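Vanar Simulation Unit: Setting Up the Assembly Task

These steps are for students starting the second half of the Tamell robotics course. You should already have the simulator installed and the arm answering to joystick commands. If it doesn't answer, go back to the Flodeck setup page first.

Step 1. Load the room

Open the Vanar project and pick the scene called assembly_bench. The first load is slow on the lab machines - leave it alone until the floor texture shows up. Set the physics rate to 600 steps per second. The default is lower, and thin parts tend to sink into the tabletop.

Step 2. Fix the seed

Type 2362 in the seed box. Everyone on a team has to use the same seed or your runs can't be compared. Save the scene under your team name before you change anything else.

Step 3. Bring the arm over the work

Move the arm on the table in small steps until the gripper hangs over the far end of the long wooden block, by the blue part. Keep the elbow high. Leave the three slats in front of the near end where they are, and the red piece to the left of the block too. The second arm, on the black pedestal by the bookshelf, is not used in this unit. 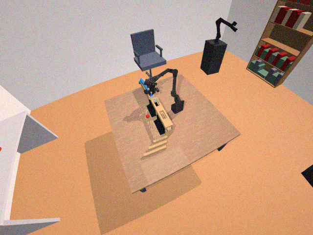

Step 4. Record your runs

Press Record, do the task, press Stop. Each team hands in 16 runs. Failed runs count as long as you mark them failed in the log. If a part falls off the table, reset the scene and start a new run - don't drag it back with the mouse.

Step 5. Hand in

Zip the run folder and the log together and upload them to the Echevarría share. Files over 2 GB get rejected, so turn off video export before you record. Uploads close at 4 p.m. on the last day of class in May.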